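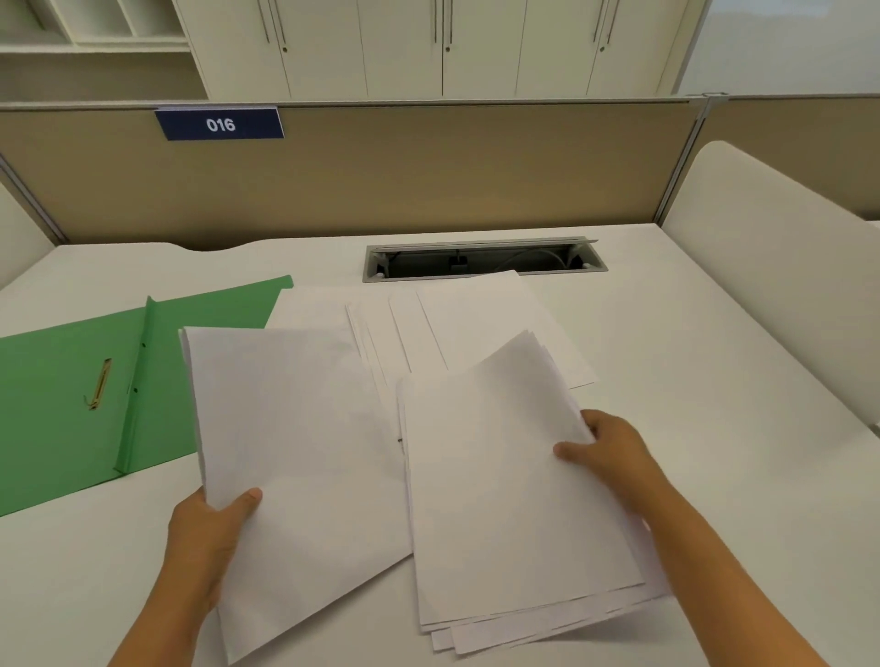 Rules for recording paper-handling tasks

Home Notes Archive Contact

July 23, 2024

Paper is the worst-specified material in our task list. The sorting protocol I inherited at Sekex gave it one line: "tidy the documents." Operators read that 10 different ways, and the policy trained on their recordings learned an average of them.

The revised rules, as they stand:

Both hands stay in view from first contact to release. Two stacks may be held at once, one per hand, thumb on top and fingers under or around the edge.

Envelopes and loose sheets are separate classes. An episode that mixes them is labeled mixed, even if only one envelope is on the desk.

Sheets that fan out of a stack are left alone until the squaring step. Correcting them early blurs the boundary between two subtasks.

An open folder counts as part of the workspace. So does an open cable port — paper edges catch on the lid.

The desk number goes in the metadata and is checked against the sign on the partition.

Heledd Nicholas wants a minimum stack thickness as well. I have left it out until the Fendel set is relabeled, all 700 episodes of it. Alfredo Pangilinan has the label schema, version 5, and changes go through him.

Recent posts
Gripper wear limits, revisited
Naming episodes at Drindavham
Notes on the Sarmiento checklist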